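4.2 Comparing finger pads on the two-arm bench

The Skusodberg pads were sold to us as a drop-in replacement for the Trurura pads, a phrase we have since struck from our vocabulary. Fitting a single pair took most of a Wednesday. Once both sets would stay on, we ran 300 trials with each, for a total of 600, using the same Huang controller and the same gains throughout. A trial counted as a success if the object left its tray and was set down inside the target area without help from a human hand. Earlier runs, in which help was generous, have been left out.

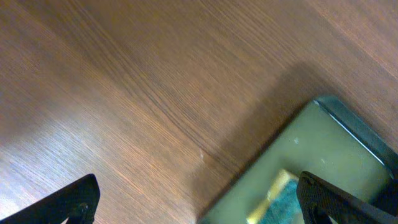 Pad geometry accounted for less of the difference than we had hoped, having spent a good part of the grant on it. Of the 600 trials, 389 succeeded, and the failures clustered on approach, before either pad had touched anything. The wrist view goes some way to explaining this. With the fingers spread, one tip can sit over bare wood while the other is already over the tray, and the dark rim lies close to the finger that has to clear it. The Trerkuvura planner treats the tray as a flat patch of colour and is surprised by the wall every time. Glare on the tabletop did not help the segmentation, and the wood grain was twice proposed as a graspable object. Raising the approach height removed most rim contacts at the cost of a slower cycle, a trade we accepted with poor grace.

The sponge remained the favourite object of everyone who did not have to grasp it. It forgives a bad grip by deforming, and then deforms its way out of a good one. Plates behaved in the opposite manner: either pad held a plate well by its rim, provided the gripper arrived at the rim and not slightly beside it. For this reason we report sponge and plate trials separately in the following section, and we discourage readers from averaging them, as we did in our first draft.

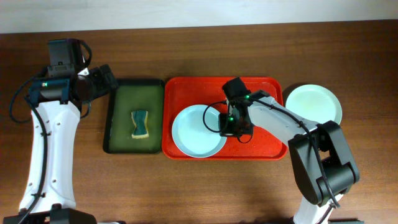
Figure 3. Two-arm bench with the sponge in the green tray, one plate on the red tray and a second plate on the table.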